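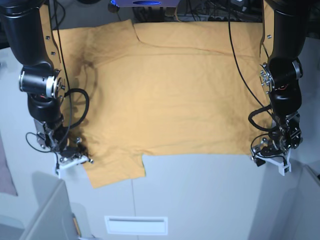 Tarness has published a revised folding standard for the T-shirts it takes in through its secondhand clothing program, replacing a one-page instruction used since February. The new version sets a finished fold for adult shirts and changes how a shirt is laid out before the first fold. A shirt now goes down flat with the lower half of the table left clear, as with the mustard-yellow one, so that the fold has somewhere to land. The old sheet placed the shirt in the middle of the table.

The standard was written by Torunn Bråten and Bujar Ionescu, who reviewed 167 folded shirts pulled from outgoing cartons. Of these, 138 met the old size limit. The rest were too wide, and in most cases the cause was a sleeve left outside the body line before the sides were brought in. 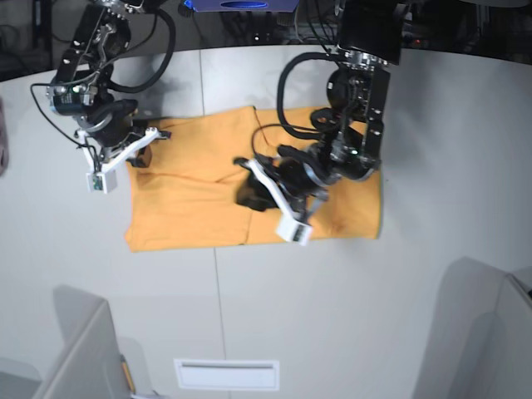
Under the revised text, both sleeves are laid on the body of the shirt first and smoothed from the shoulder seam outward. The sides follow, then the hem is brought up to the collar in two folds. Soft creases in the cloth are accepted. A doubled layer under the sleeve is not, and the shirt has to be opened and laid out again.

"Most of the width comes from the sleeve," Bråten said. "If it rolls into a tube, the whole stack leans."

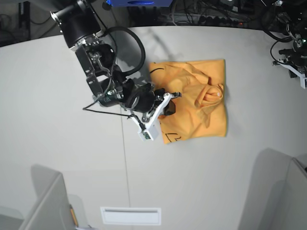
Marked and decorated shirts

A separate section covers shirts with writing or drawings on them. These were previously folded like any other and sorted again at the shop in Caldeira, where staff had to open each one to see what was on it. Marker lines, names and hand drawings are now checked while the shirt is flat, and the garment is folded with the marked side out. Shirts with a mark near the hem get one fold fewer.

Color sorting is unchanged. Yellows and oranges share a carton – pale pinks go with the whites.

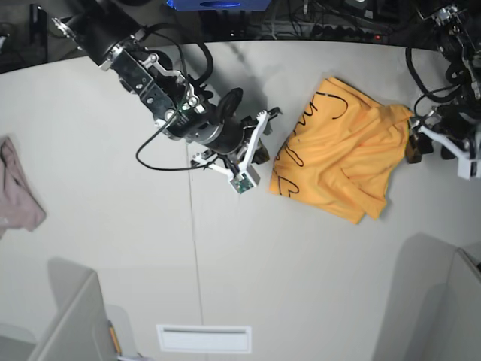 Shirts that arrive bunched are to be opened from the hem and shoulder, with light tension only. Pulling across the body stretches thin jersey and throws off the side folds. Ionescu said the limit on tension was added after a trial with 26 washed shirts.

The standard applies to adult sizes. A version for children's clothing is being drafted by Huệ Trương. Printed copies go to the Caldeira and Grasar shops this month.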